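GEOMETRIC TOLERANCING AND FITS
Handout 6: Clearance, location and the meaning of a hole
Course tutor: Volkan Sezer
Revised September 11, 2022

6.1 Scope

This handout covers plain fits between an external feature (a shaft, peg or block) and an internal feature (a hole, slot or pocket). Threads and tapers are left to Handout 7. Read it with the Hileck bracket drawing, which was given out in March and is needed for the exercises.

6.2 Terms

Nominal size: the size by which a feature is named on the drawing.
Limits: the largest and smallest sizes accepted.
Tolerance: upper limit minus lower limit. It is always positive.
Clearance: hole size minus shaft size, where the hole is larger.
Interference: shaft size minus hole size before assembly, where the shaft is larger.

A tolerance belongs to one part. A fit belongs to a pair. Marks are lost every year for writing "the tolerance of the fit" when the range of clearance is meant.

6.3 Round and non-round features

A round peg in a round hole has no preferred angle about its own axis. A hexagonal peg in a matching hexagonal hole has 6 possible angles, and a plain rectangle has 2. For a non-round pair, clearance on size does not settle whether the parts will go together: error in angle uses up part of the clearance, most of it at the corners. The corner radius must also be stated. A pocket cut with a rotating tool cannot have sharp internal corners, so the mating part needs its own corners relieved.
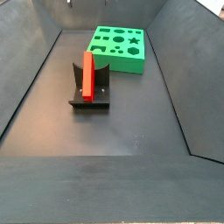
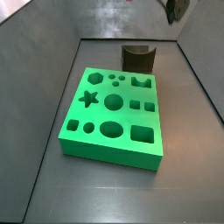
Recessed cavities of different shapes in a foam block.
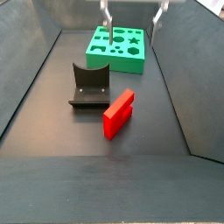
6.4 Location

Size limits say nothing about where a hole lies. Where several holes must accept several pegs at once, the position of each hole relative to the others has to be controlled, and the allowance is shared between the two parts. Take the plate in the Erkusell exercise. It carries two holes at a nominal spacing of 200 mm. If the diametral clearance at each hole is c, and both pegs are at their smallest while both holes are at their largest, the spacing error that can be absorbed is c in either direction. At the other extreme of size the figure is smaller, and it is this smaller figure that governs the drawing.

6.5 Soft materials

The above assumes rigid parts. Foam, rubber and felt deflect under the gauge, so a measured size depends on the contact force. State the force, or use a non-contact method. Limits copied from a metal part should not be applied to a soft one without a trial.

6.6 Exercises

1. For the Hileck bracket, find the greatest and least clearance at hole A.
2. Repeat the spacing calculation of 6.4 with the pegs at their largest and the holes at their smallest.
3. Sketch a gauge that checks size and position together. Say which faults it would fail to detect.

Reading: Didwood notes, sections 2 and 6.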